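Home Our Story The Workroom Sessions Visit Contact

About Pretlow

Pretlow started as a table. Gwenaël Sabatier had a spare one, a stack of paper, and a tin of little painted blocks left over from teaching, and people kept sitting down and fiddling with them. That was in May, and by the end of the summer we'd rented a room on the ground floor of the Vieira building and had our name on the door!

We're a small school for tabletop work, for grown-ups and older kids. Sorting, stacking, packing, laying things out so that your hands know where to go — we love this stuff, and we think it deserves a proper room and some proper time. Our sessions run for 2 hours, with five people to a group, and we have six different ones at the moment, from plain block work up to the packing course (boxes, flaps, folding, the lot).

Everything happens on white tables. We tried dark ones in the first year and went back within weeks. On top goes a big sheet of white paper, which we call the mat, and which you're welcome to write on, mark up, and take home when you're done. Blocks are small and bright so they're easy to find, and each table gets a cardboard box that stays open the whole session. We fold the flaps back and leave them there. It's amazing how much calmer a table feels when there's an open box next to it.

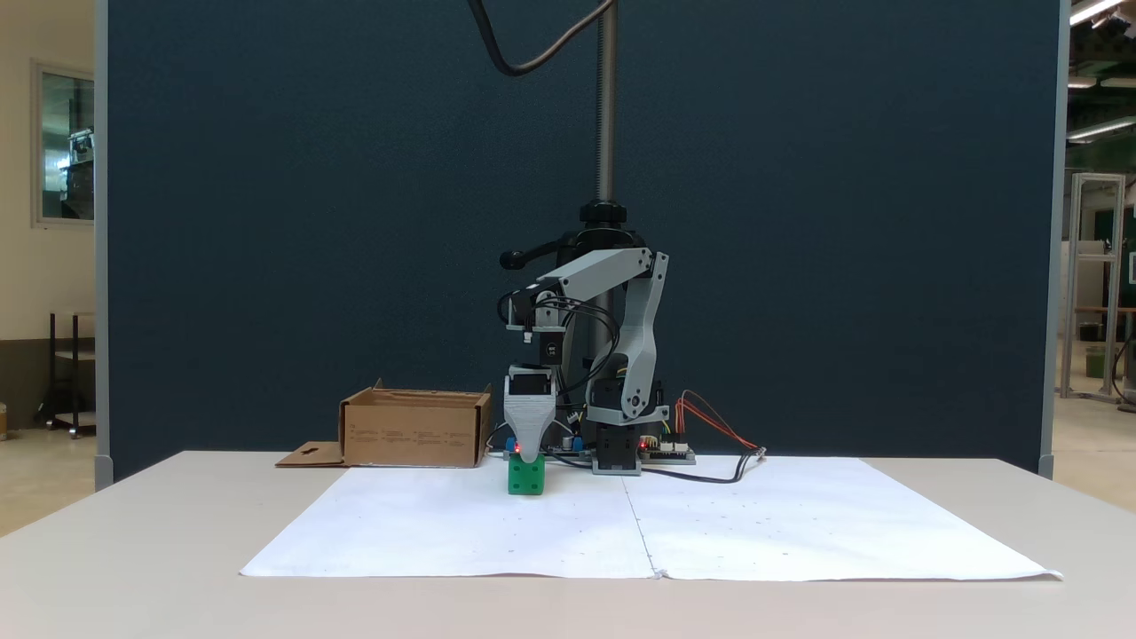
Green cube on the paper mat, open box to the left.

The green cube has become a bit of a mascot. Beginners start with it, one block on one sheet of paper, and you'd be surprised how long a group can happily spend on where to put it. After that come the other colors, then mixed trays, then the Padari set, which is our own collection of 374 odd-shaped pieces that Gwenaël has been adding to for years and can't stop adding to. (If you have an interesting offcut at home, bring it in!)

We share a hallway with Nerkus, the print shop, and they save us the ends of their paper rolls. Most of our mats come from there — thank you, Nerkus!

Drop in any afternoon and have a look. The kettle is at the back, coats go on the hooks by the stairs, and there's usually a free chair.

Page updated 29 Mar 2025

Comments

marlo_t: Did the packing course with my son and we now fold every box in the house properly. Will there be a second part?

Pretlow: Yes, we're writing it now! Keep an eye on the Sessions page.

Ines K: Is there parking at the Vieira building or is it street only?

Pretlow: Street only, but the side road is usually fine after lunch.

dottie: I miss the dark tables :)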